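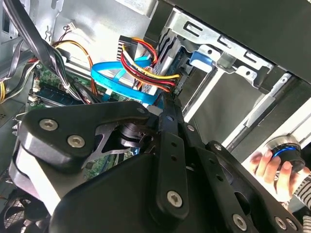 4.2 Disassembly of desktop computers

The third task in our evaluation is the removal of components from used desktop computers, which we treat as the hardest of the set. A case interior offers little free volume, and most of that volume is taken up by cables whose shape cannot be known in advance. A policy that plans only over rigid parts will fail as soon as a cable lies between the fingers and the target. In the view of Figure 3, recorded by the wrist camera, a blue SATA cable passes in front of the power cables that run to the hard drive, and farther down it is hidden behind the gripper. The drive cage, the drive and the motherboard are all partly visible at the same time, but the gripper itself takes up much of the lower half of the view. We therefore count self-occlusion, along with cable clutter, as a property of the task that the method has to handle.

Figure 3. Wrist camera view inside an open desktop case. The silver hard drive is mounted in its cage at the top center; a hand holding a black knob with a lit blue ring is visible at the lower right.

Data. We collected 200 demonstrations at the Nisstead site using the Sidorel interface described in Section 3. Each demonstration covers one component and ends when the component has been placed in the tray or when the operator gives up. After removing episodes with dropped camera data or missing joint readings, 168 demonstrations remained. They cover 14 case models, with steel and aluminum chassis and both horizontal and vertical drive mounts. No case model in the test set appears in the training set. Failed attempts were kept if the operator recovered within the same episode, as we found in early trials that policies trained only on clean runs did not learn to back away from a snagged cable.

Observation and action space. The policy receives the wrist image, a fixed overhead image, the joint positions and the gripper opening. It outputs a short sequence of end-effector motions relative to the current pose, together with a gripper command. We do not use depth. Bare sheet metal inside the case gave large gaps in the depth image at close range, and filling these gaps did not improve results over color images alone. The gripper region in the wrist image is masked with a fixed template for the cable branch and left unmasked for the main branch. The reason for this split is practical: the cable branch tended to label dark linkage parts as black cables, while the main branch benefits from seeing the position of the fingers.

Cable branch. The cable branch predicts, for each pixel, whether it belongs to a flexible part and, if so, the local direction of that part. The output is added to the features of the main branch before the action head. Labels were produced by hand for one frame in every episode and carried to neighboring frames by optical flow. Labels were discarded when the flow error exceeded a set threshold, which happened most often during fast approach motions.

Baselines. We compare against two methods. The first is the same network without the cable branch. The second is the Ostermann planner, which segments rigid parts, selects a grasp from a fixed list and moves along a collision-free path computed from a scan taken before the first contact. All methods use the same arm, gripper and cameras.

Results. Each method was run 33 times on the held-out cases, with the same starting layout restored by hand between methods. The full policy completed the most trials, followed by the version without the cable branch. The planner performed well on memory modules, where the surrounding parts seldom move, and poorly on hard drives, where pulling the first connector changes the position of every cable nearby. Without the cable branch, the most common failure was closing the fingers on a power cable together with its connector. With it, the most common failure was stopping short of the target, and nearly all of these stops occurred when a cable hung directly in front of the lens.

We also tested the full policy at the Grurndale site, where the lighting is stronger and the work surface is higher. The policy was not retrained. Memory removal was unaffected. Drive removal became less reliable, mainly due to reflections from the sheet metal of the cage, which the cable branch sometimes labeled as light-colored wires. Adding brightness changes during training reduced these errors but did not remove them. Section 5 returns to this point in the discussion of sensor placement.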